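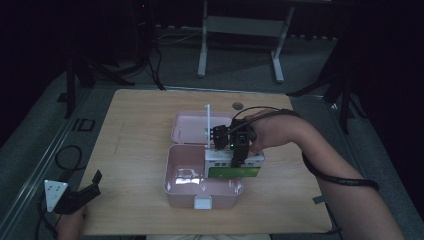

Pink box, lid right back, green and white carton half in.

25 February 2022

Quick one, bus in 15 minutes and I still haven't found my other shoe.

Medicine drawer finally getting sorted. Well, started. Tipped the whole lot out last night after tea and couldn't face it, so it sat on the landing in a carrier bag till this morning. Plasters from before we moved. Three half tubes of the same cream. A thermometer with no battery, kept it, don't know why.

The pink box is the one from Plovia, had it since August and it's done nothing but hold hair bobbles. Little white catch on the front, lid folds flat, nice and light. Put it on the pale table to do the sorting as the light's better there. Table has scratches again on the left side, only faint. Must get some oil for it. Keep saying that.

Cartons are the problem. Want to keep things in their cartons so the leaflet stays with them, but then you get hardly anything in. Tried one flat, one on its end. On its end wins if the lid can stay open, no good if I want it shut, and I do want it shut, thats the whole point of a box with a catch. Might cut the ends off and fold the leaflets in with a rubber band round. Mum used to do that. Used to drive me mad.

Themba Shabalala rang in the middle of it about the Greverano booking. Deposit is 40 each, the rest when we get there. Said yes before checking with anyone. Will have to own up tonight. He says bring travel sickness tablets for the coast road, so at least those have a place to go now. If I can find them.

Out of date stuff is in a bag by the door for the chemist. Roughly 30 bits, mostly strips with two tablets left. Felt a bit ashamed handing... no, haven't handed it in yet, will feel ashamed tomorow.

To get: plasters (the fabric sort), battery for thermometer, rubber bands, table oil, bread.

Shoe was under the stairs. Going.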